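Maintenance and Recommissioning of the Gripper on Cell 2
Final Project Report, Automation Laboratory
Project group: Daryna Skoryk, Cosmin Ardeleanu, Muthoni Makokha
Supervisor: Inna Kravets

1. Background

Cell 2 consists of a single arm with a two-finger gripper, a green work area and a set of containers used for pick-and-place exercises. The gripper was supplied by Prenotus and had completed 2225 cycles since its last recorded service. During the spring term, several groups reported that small items slipped when the fingers closed at low force. Our group was asked to inspect the gripper, carry out the necessary repairs and write a service procedure for later groups.

2. Initial Inspection

The inspection was done with the arm in its park position and the air supply locked out. Two faults were found. The screws holding the lower fingertip plate had lost torque, and the tips no longer met evenly when the jaws closed. The wear marks on the inner faces suggested that the offset had been present for a long time. The housing had light surface scuffs, which were recorded but not treated.

3. Repair

The lower fingertip plate was removed, cleaned and refitted with new screws from the Yurchenko spares kit. Thread locker was applied to the fingertip screws only. The pad near the base of the finger was checked for cracks and left in place.

Alignment was then set with a feeler gauge and the jaws closed. Our first attempt was not successful – the plate moved slightly as the last screw was tightened – and the step was repeated with the screws brought up in turn. Mr. Ardeleanu's notes on the tightening order are now kept in the cell logbook.

After alignment, the arm was brought back over the work area and the jaws were opened to check the position of the tips in relation to the containers. The wrist camera was used for this check. In the open position the two fingertips remain closely in line, with the white bowl and the orange woven basket beneath and beside the lower finger.

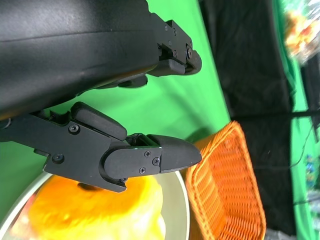

4. Verification

The cell was run for 200 cycles at normal speed and a further 200 at reduced grip force. Three items were dropped in the first run and five in the second. All eight drops involved the same smooth item, and the group considers this a limit of the fingertip surface.

5. Recommendations

Fingertip screws should be checked at the start of each term and the result entered in the logbook. A spare lower fingertip plate should be ordered before August. The group also recommends that Svyatoslav Romaniuk, as laboratory technician, approve any change to the grip force settings.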